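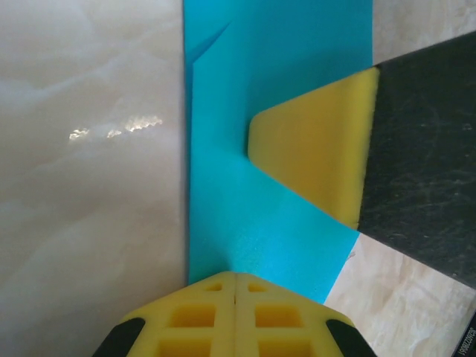
Bindery > Presses > Tabletop

The Drarnik Tabletop Book Press

$300, boards included
In stock, ships from Pomstead

A book press does one thing. It squeezes a book and then keeps squeezing it until you come back. A stack of encyclopedias will also do this, and if you have a stack of encyclopedias and a floor you trust, you can close this page with our blessing. We used encyclopedias for years. Then one slid off at two in the morning and took a lamp with it, and we began to look at cast iron.

The Drarnik is a small nipping press with a fixed bed, a moving platen and a single center screw. You turn the wheel, the platen comes down, and your book stops having opinions about what shape it would like to be. There is no motor, no display and no app. The manual is one folded page, and half of that is a drawing of the wheel.

It was drawn up by Oddur Eyvindsson, who had repaired enough antique presses to develop strong feelings about all of them. The frame is a single casting, so there are no side bolts to work loose. The screw is steel with a square thread. The platen rides on two guides, and if you load your book anywhere near the middle it comes down level. If you load your book in the corner, it will come down level-ish, and you will have learned something.

What it's good for

Case bindings, first of all. After you glue the endpapers to the boards there is a stretch of time in which everything can still go wrong, and most of that time is best spent with the book in a press and your hands somewhere else. The Drarnik holds firm overnight without any retightening. We do still go and check on it. We can't help it either.

It flattens folded sections before sewing, and people skip this step and then wonder why the book is fatter at the spine than at the edge. It holds a text block still for gluing up. It dries prints flat. It will flatten a certificate that has spent ten years in a tube, though you should go slowly with that one and dampen nothing you can't replace.

Jytte Kárason, who teaches our evening binding class, also uses hers on tofu. We would prefer that she didn't. It does work very well.

What it isn't good for

It is too small for a newspaper volume or a family Bible of the two-handed sort. It won't emboss leather, because embossing wants heat and a good deal more pressure than one person at a kitchen table can produce. It is not a cider press. We get asked.

It also won't rescue a book glued with the wrong glue. If the pages have cockled because you used something runny from the school supplies aisle, pressing will turn wavy pages into flat pages with creases in them. Put the book down, have a coffee, and buy some decent PVA.
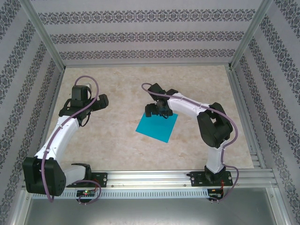 Blue square, pale marble-pattern surface.

Specifications

Frame: cast iron, black enamel
Screw: steel, square thread, greased at the factory
Platen: cast iron, ground flat on the underside
Wheel: cast iron, with a finish that gets nicer the more you handle it
Largest book: a standard letter-size volume, with a finger's width to spare
Boards: one pair, birch, sealed on all faces
Feet: rubber, removable, screw holes underneath if you want it bolted down
Weight: 20 pounds
Assembly: put the wheel on

We left the maximum pressure off this list on purpose. Every press of this type is sold with a number, the numbers are all enormous, and as far as we can tell they are arrived at by writing down something heavy. The Drarnik presses as hard as a grown adult can turn a wheel of this size. That is harder than any book needs.

The boards

You put a board under the book and a board on top of it, and the boards do more of the work than the iron gets credit for. Ours are plain birch with the corners eased. Keep them clean. A dried blob of glue the size of a lentil will print itself through a cloth cover with perfect fidelity, and you'll be looking at that lentil for as long as you own the book.

Brass-edged boards are sold separately. The brass stands out a little past the face of the board and pushes a neat groove into the hinge, and it makes a first attempt look like a fourth. They cost more than we'd like. Hubert Górecki mills the edging for us in small batches and has never once been hurried.

If you'd rather make your own boards, please do. Use something stable and flat, and cut it bigger than your biggest book. Shelving offcuts are tempting and they warp. Melamine is homely but glue pops right off it. 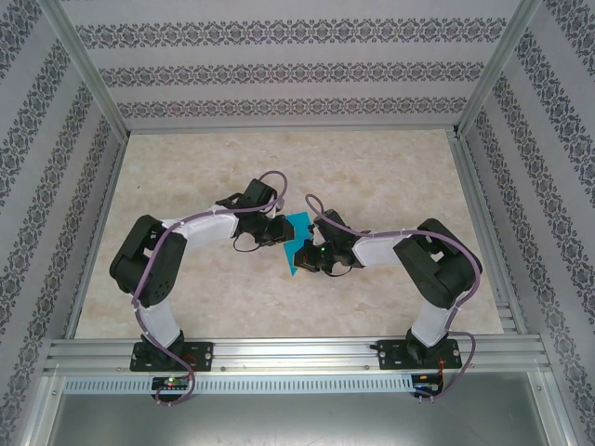

Grain direction causes more of our support email than the press does. Paper wants to bend one way and resists the other, and in a book the grain has to run parallel to the spine: text, endpapers, boards, cover, everything. Get it wrong and the boards will bow as soon as the paste dries, and you'll write to us to say the press is warped. With a full sheet from the mill, the label will often tell you. With something small and irregular, like that teal-blue sheet with its one pointed corner, the shape tells you nothing, so you go by feel. Curl it gently in one direction without creasing it, then in the other. The grain runs along the easier bend. Mark it lightly in pencil on the back before you put it down, and write to us about something else.

Setting it up

The press arrives with the wheel packed separately. Put the press on a surface that doesn't flex. A card table flexes. So do most of the desks that come in flat boxes, and you'll see it when you lean into the last quarter turn and the whole arrangement walks toward you. A kitchen counter is fine if you can negotiate custody of it.

Wipe the underside of the platen before first use. It ships with a film of oil that keeps it from rusting on the way to you, and that same film is murder on paper. Use a dry rag, then a second dry rag, then some newsprint you don't care about, pressed and thrown away.

Run the screw all the way up and all the way down once. It should feel smooth and a bit stiff. If it squeaks, add a drop of light oil at the top of the screw and nowhere else. We are serious about the nowhere else.

How tight is tight

Snug, then a quarter turn. For a freshly cased book that's plenty, and you should let it off after a few minutes, look inside both covers for trouble, put in clean waste sheets and press again. Moisture has to leave somehow. If you crank it down as far as it will go and walk away, you'll get a very flat book whose pages have become close friends.

For sewn sections before gluing, go harder. For prints, go softer and use blotters. For anything with a raised decoration on the cover, use a piece of foam between the cover and the board, or accept that the decoration is no longer raised.

Overnight is the usual answer to how long. In June, with the windows open and the air like soup, give it two nights.

What customers have told us

"Heavier than I pictured and much prettier. It's now on the sideboard, where it has displaced a bowl we were given at our wedding. I bound a recipe book for my sister, nearly 170 pages, and it closes flat, which the first three I made by hand did not." Heiðrún Vigfúsdóttir

"Good press. The wheel is cold in the morning." Eyvindur Ravn

We've taken the second comment under advisement.

The other press we sell

The Joltier is the cheaper one. It has two wooden beams, two threaded rods and a pair of wing nuts, and it weighs so little that you can keep it on top of a wardrobe. You have to tighten both sides evenly, a bit left and a bit right, and there's a knack to it. Plenty of people bind on a Joltier for life and never feel deprived. If you plan to make a couple of books a year, get that one and spend the difference on paper.

If you've already caught yourself eyeing a guillotine, you want the Drarnik.

Care

Keep it dry. Dust the screw now and then with an old toothbrush. If rust appears on the platen, rub it back with fine steel wool and a smear of paste wax, then buff until a white sheet comes away clean. Don't store it clamped down hard on nothing. Leave a board in there and the wheel just touching.

The enamel will chip if you drop something on it. We can send touch-up paint in a small bottle. It is black and it costs less than the postage.

Shipping and returns

We pack it in a double carton with a molded tray, and we ask the carrier to leave it somewhere sensible. Please lift with your knees, and open the box from the top as printed, since the bottom contains the heavy end.

You have 90 days to change your mind. Send it back in the original carton, with the boards, and we refund the price of the press. You pay the return freight, and for a lump of iron that may give you pause. Boards with glue on them are yours now.

The casting is covered for as long as you own it. The rubber feet are not, though we'll probably send you new ones if you write nicely.

Often bought with this

Brass-edged boards, letter size
Blotters, pack
Waxed linen thread, natural or black
PVA, pint, the good kind
Touch-up enamel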